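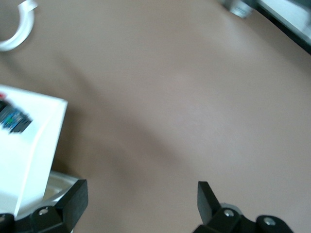
## Katau releases Prulura 4, planning software for two-arm robots

Clerkby, May 2018 – Katau today makes available Prulura 4, the new version of its motion planning software. It lets two arms share one table, and each arm can change its path while the other one is working. 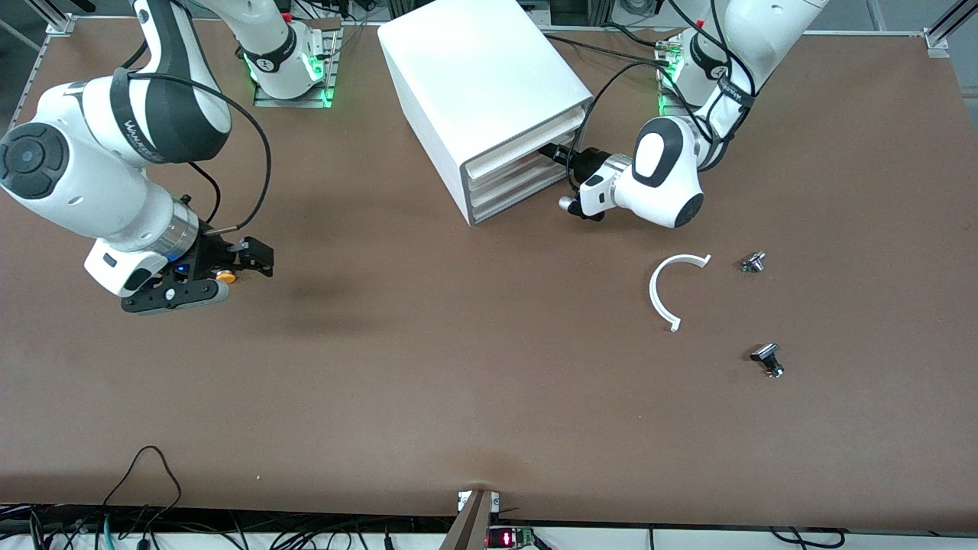 *Katau Software Team*

In our test cell one gripper reaches into the drawers of a small white cabinet, and the other stays open above the table. Both paths come from the same planner.

During April we ran 3,523 planned motions in Clerkby. Of these, 2,455 used the new Song module, which checks the two arms against each other every 40 milliseconds.

Licence holders can download the update at no extra cost.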